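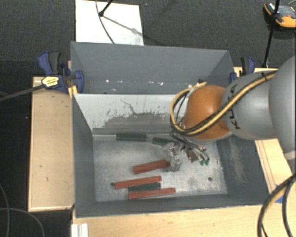 # The Cell That Lives on Clamps

Walk into the back workshop at Tasell and the first thing you notice is how much of the picking cell could be taken apart with one hand. The arm is a KUKA, and it is bolted down as firmly as you would hope. Everything it reaches for is another matter. The bins are metal, the tables are wood, and blue and black bar clamps sit at the sides of the bins to hold them in place.

I love this. I spent a day there in December expecting a lecture on software, and got four hours on clamps and cables!

The morning starts with the bins. If one has crept sideways, even by the width of a pencil line, the arm's idea of where the walls are is wrong, and the gray paint pays for it. The crew backs off the clamps, squares the bins against a mark on the table and tightens them again, left side first. Then the arm makes 22 slow moves with nothing to grab, touching down at points they know by heart.

Next come the wires. The cables ride on the outside of the arm, looped with plenty of slack at the joint, and the slack is an art. Too little and the wrist tugs a connector loose. Too much and a loop snags on the rim of the bin. The old ties get snipped and replaced every 40 hours of running, and the connectors down by the gripper get pushed home with a thumb.

The clear finger on the gripper gets the most affection. Posport cuts the blanks, and the crew sands the tips on a scrap of board until they slide in beside a block without shoving its neighbor. A swap takes almost 2 minutes, most of it spent hunting for the right hex key.

Only then do the red and green blocks go in, tipped out any old way. Long, narrow pieces are mean little things to pick - they lie against each other and hug the walls - and watching the arm work out an approach is a treat.

A sister cell at Leston is due for the same treatment in spring, with the same clamps and, I'm told, a proper hook for the hex keys.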